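Bags, mostly - Drusville, August 2025

Six months of evening knitting, laid out for your inspection. Osian Samuel began a scarf in November and has now begun it again. The rest of us moved on to bags, where a wobbly edge can be passed off as character.

The purple one, fine yarn with a bit of fuzz to it and a rounded loop for a handle. It slumps, as do I by nine.
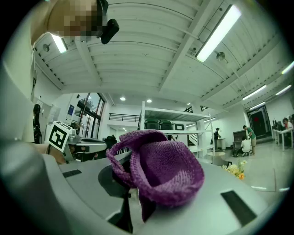

Reynaldo Dalisay would like it known that a lining stops the sag, and that he has said so before.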